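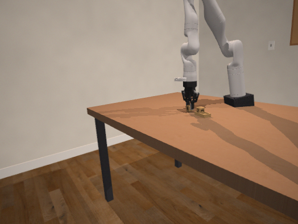 *A white robot arm with a black gripper on a wooden-topped table. Computer rendering.*

# Testing your backups: a procedure for small manufacturers

A backup that has never been restored should be treated as unproven. This guide sets out how a shop or plant with limited IT staff can test its backups without interrupting production. It assumes that a backup schedule is already in place and that at least one copy is kept off site.

## Before you begin

Choose one person to run the test and another to record it. At Koech, a joinery and glazing supplier, the test is run by Hafiz Simanjuntak in operations and recorded by Réka Medve in accounts. The recorder does not need technical training.

You will need:

- a spare computer that is not connected to the office network
- the most recent off-site copy
- the recovery password, taken from wherever it is normally stored
- a printed list of the systems you expect to recover

If the password cannot be found, stop and correct that first. Record the failure as a test result.

## Step 1: Rank your systems

List every system that holds business records and mark each one from 1 to 4, where 1 means work stops within the hour without it. Order entry and cutting lists usually belong in the first group. Archived catalogues and old marketing files can wait.

Include the settings files for production machinery. These are often saved only on the controller itself – a failed drive can mean days of re-entry by hand.

## Step 2: Restore a sample

Begin with a single folder from the first group. Copy it to the spare computer, note the start and finish times, and open several files of different types. A folder of 1000 files that copies without an error message may still contain damaged drawings.

Next, restore one complete database. Koech's first full attempt took 63 minutes, against a written target of 22. The target was revised and the copy moved to a faster drive.

## Step 3: Compare with live records

Ask someone who uses the system daily to check the restored version. Suitable checks include:

1. the last order entered before the backup was taken
2. a customer account with recent changes
3. one drawing or cutting list, opened and printed

Any difference should be written down, even if the cause is already known.

## Step 4: Clean up

Erase the restored data from the spare computer once the results are signed. Return the off-site copy the same day and confirm its arrival in writing.

## Scheduling

Repeat the full procedure at least once a year. May suits many firms in the building trades, but any month will do provided it is fixed in the calendar. Run an additional test after changing software, replacing a server or moving to a new backup provider. Keep signed results with the firm's insurance records.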